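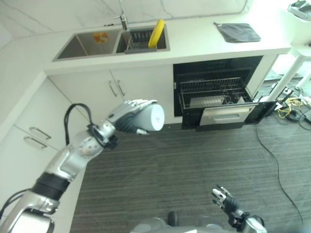 The second period of the Numgate trial is finished, and I report to you what was done with the money since June. The kit is now complete: two arms, two hands and the dishwasher program, as Cikdale offers them. Our main task is still cups. The hand closes its fingers around a white cup and holds it out on its side over the floor, with the dishwasher open next to it, and this is the grip we use for all tests. Nizar Nseir wrote the test plan, which asks for 500 grips before we give a final opinion on the product.

Two points are not yet good. The cable near the wrist makes a big loop, and we asked Cikdale for a shorter one. Also the manual has 19 pages, but it does not explain how to set the finger force.
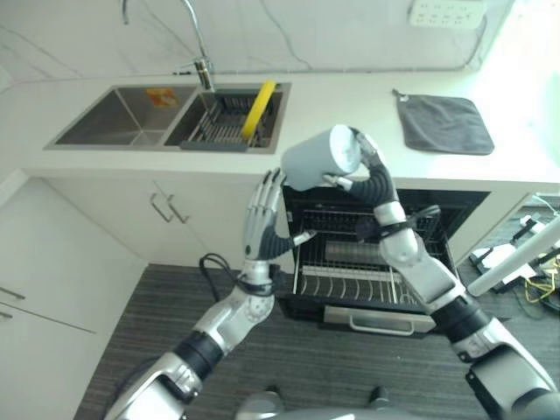

For the finger force, Jussara Figueiredo received an answer from the supplier by e-mail, and she will add it to our own notes. We did not need the repair service in this period. I ask you to confirm the next payment, so that we can keep the kit until the tests are complete.

Ysaline Picard
15 Jul 2019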